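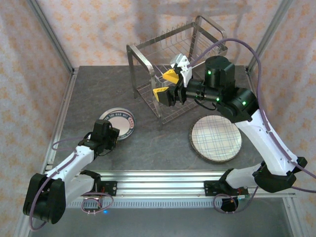 Empty dish rack, pink and orange flowers behind.

Washing up in a second language

7 Apr 2025

When I moved in with Francine Sandhu and her family, my English was good enough for the office and not good enough for the kitchen. I knew "invoice" and "deadline". I did not know "colander". On the second evening she asked me to pass her the tea towel, and I gave her a paper napkin, then an oven glove, and then I stood there with a hot face until she took it herself from the hook by my shoulder.

I have thought about this often, because people ask me how they should learn a language after the age of thirty. I am not a teacher. But I lived in that house for 14 months, and I believe I learned more English at the sink than in the evening course I paid for.

The course was not bad. Our teacher, Kauko Huttunen, was a patient man who had himself learned English as an adult, and he explained the articles better than anyone before or after him. The problem was that we always spoke about subjects. One week the environment, another week the future of cities. I could give my opinion on public transport for two minutes, and then I went home and could not say that the tap was dripping.

At the sink there are no subjects. You have wet hands, the other person is beside you and not in front of you, and you don't have to look at each other. I found this a great help. When I searched for a word, Francine went on drying, and the silence was not heavy – there was always one more pan. She corrected me only if she really did not understand. "Rinse" and "soak" I learned in one evening, and "give it a wipe" a little later. For a long time I thought "leave it to drain" was a polite way to tell me to go away.

I kept a notebook on top of the fridge. I allowed myself to write only words that somebody had said aloud in the house that day, so it grew slowly. After the first month it had 31 words in it. My friend Catalina Herrera, who learns everything with cards and lists, had by then reached several hundred. She still writes a better email than I do, but she says she is afraid of the telephone.
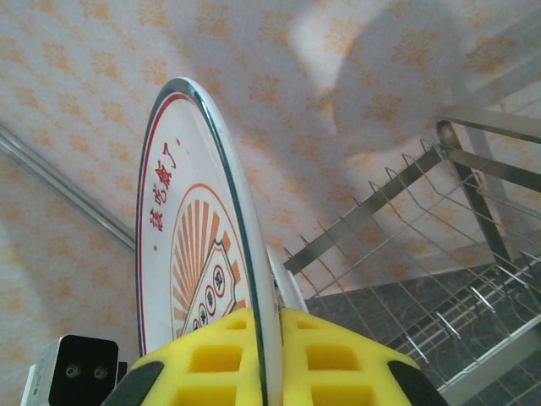
What I would do again

I would look for a task before looking for a conversation partner. Peeling potatoes is good, and folding sheets is even better, as it needs two people and some instructions. I would ask for the small words early: lid, handle, rim, crumbs, leftovers. I would also tell people at the beginning whether I want to be corrected. I waited until June to say it, and by then Francine had become used to my mistakes and even repeated a few of them to her children.

I now live alone and my kitchen is quiet. On some evenings I put on the radio while I wash up and say the sentences again after the presenter, usually half a sentence too late.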